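Teaching the Arms: Frequently Asked Questions
Koltgate bench, for new operators

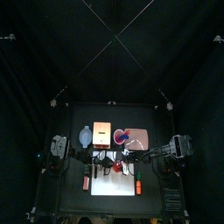
Do I need to know how to code?
No. You hold the controls, the arms copy you, and the log keeps everything, including the bit where you swore.

How many tries make a set?
We ask for six clean ones per task. The Rustell set stands at 919, and over half of those are people learning what clean means.

Can I push the arm by hand instead?
Yes, in Itano mode. Switch it on first - the motors will win otherwise.

I dropped something. Do I start again?
Keep going. Pick it up with the gripper, as you would at home if your hands were pliers. Mark the try as a recovery.

How long is a shift?
Two hours, with a break after every eight tries. Your wrists will ask for it sooner.

Why is the manual dated 1992?
Typo. The Guimarães edition fixes it and adds several new ones.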